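How Do You Test a Robot's Hand?

By Ayane Nakajima

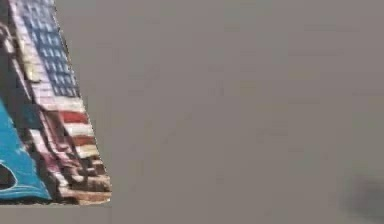 A flag panel and a plain gray surface in a computer-made test world.

A robot's hand is called a gripper. Some grippers have two flat fingers that close like a clothespin. Some have three fingers that curl. Others have no fingers and use a suction cup to hold things. Each kind is good at some jobs and bad at others, so people who build robots have to compare them.

One way to compare grippers is to buy them all, bolt them to a robot arm, and try them. That takes a long time, and parts get broken. Many teams start with a simulation. A simulation is a world inside a computer, a bit like a video game. The computer works out how heavy things are, how slippery they are, and what happens when they bump into each other.

What is in the picture?

The picture was drawn by a computer. The stars and stripes are printed on a panel, and there is a turquoise shape over part of the stripes. The big gray area next to the panel is almost blank.

Look at the stars. They are blurry, and some of them run together. A robot that uses pictures like this one has to work with blurry parts too. Plain gray can also be hard for a robot. With no marks on a surface, it is difficult to tell how far away the surface is. Printed patterns give the computer more to go on.

How the test works

Junpei Yagi and Yutong Yan test grippers at a workshop called Vesthorpe. In October they compared 3 grippers. The first was a two-finger gripper called the Ladelo. The second was the Flongate, which has three fingers. The third was the Kinnunen, a suction cup.

They gave each gripper the same job in the simulation: pick up a block, move it, and set it down. Each one got 100 tries. To make the test fair, they kept the arm, the block, and the starting place the same for all of them. Only the gripper changed.

The Ladelo did the job 90 times. The suction cup did well when the block was smooth and flat on top. It did badly when they ran an extra test with a bumpy block, because air leaked in under the edge of the cup. The Flongate could hold both blocks, but it was slower to close.

So which one is best? It depends on what you want to pick up. A suction cup is a good choice for flat boxes. Three fingers are better for a ball.

Is a simulation the same as real life?

No. A real block might be dusty. A real cable might get caught. When the computer tests are done, Junpei and Yutong repeat some of them with a real arm and write down what was different.

Try it yourself

You need a clothespin, a pair of kitchen tongs, and a spoon. Find a coin, a cotton ball, and a small toy. Try to move each object from one bowl to another with each tool. Do it ten times and keep score. Use the same hand every time.

Words to know

Gripper: the part of a robot that holds things.
Simulation: a pretend world run by a computer.
Suction: holding on by pulling air out.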